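The hedgehogs are back on the night shift

Go out at dusk in Tescombe this summer and you may well hear them before you see them: a snuffle under the beech hedge, a rustle, then a round brown shape trotting across the lane as if it owned the place. Wonderful!

Two years ago the village had all but given up on its hedgehogs. New fences had gone up along Soler Road, smart and solid right down to the soil, and a hedgehog looking for supper had no way through. So neighbours began cutting holes, 13 cm square, at the foot of one panel after another. By February there were 60 of them, joining up 153 gardens between the church and the old Grillangate orchard.

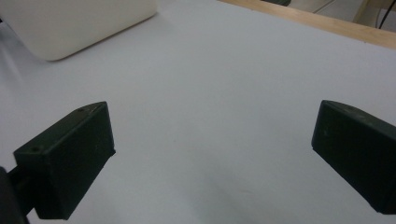 Issue 122

The best part is how quickly the animals took to it. One female was spotted in 12 different gardens in a single week (she has a pale patch on her nose, so there is no mistaking her), and in May she turned up behind the bakery with four hoglets in tow. People who had never spoken over the fence now swap sightings over breakfast.

Joining in is easy. Leave a corner of the lawn long, put out a shallow dish of water and some meaty cat food, and never milk, as it upsets their stomachs. Check long grass before you strim it. A plank in the pond gives a swimmer a way out. If you find a hedgehog lying out in broad daylight, pop it in a high-sided box with a towel and ring a wildlife rescue straight away.

Next on the list is Clamora Close, where the garden walls are brick and the drilling will be a good deal noisier.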